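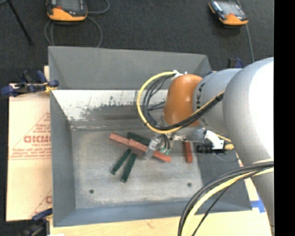
Session 4: Setting brace height and nocking point on a takedown recurve

Bring your own bow if you have one. Club bows are in the rack by the door, and the strings are hung with them by length. Please put them back the same way.

Assembly
Fit the lower limb first, then the upper. The limb bolts should be wound in fully and then backed off by the same amount on each side. Do not mix limbs from different pairs, even when the marked weights agree. Check that each limb sits flat in its pocket before you string the bow, and always use a stringer. Stepping through a takedown bow is the usual way to twist a limb.

Brace height
This is the distance from the deepest part of the grip to the string, measured at a right angle to the string with a bow square. The maker gives a range for each model. Start at the low end and shoot a few ends at short distance. Then take the string off, add 4 twists, and shoot again. Write down the height and what you heard. A bow at a good height is usually quieter and has less shake in the hand after the shot.

If you reach the top of the range and the bow is still noisy, go back to the middle and look at the string itself. A string that is too thin or too heavy for the bow will not be cured by twisting. New strings stretch, so measure again after the first couple of sessions.

Nocking point
Clip the bow square to the string and rest it on the arrow rest. Tie the first nocking point slightly above square. Use thread for this session, as brass points are awkward to move. Shoot three fletched arrows and two bare shafts at the same mark. If the bare shafts land high, raise the nocking point. If they land low, bring it down. Move it in small steps and shoot again each time.

Ismael Brandão's handout on arrow spine covers left and right error. Leave that alone until the height is settled.

Record card
Fill in one card per bow: bow length, marked draw weight, your own draw weight on the scale, string material and strands, brace height, nocking point. Kátia Nogueira keeps the blank cards.

For next Friday
Read the section on tiller in the Derkesstead notes and measure the tiller on your own bow, top and bottom. Bukola Amadi will take the session.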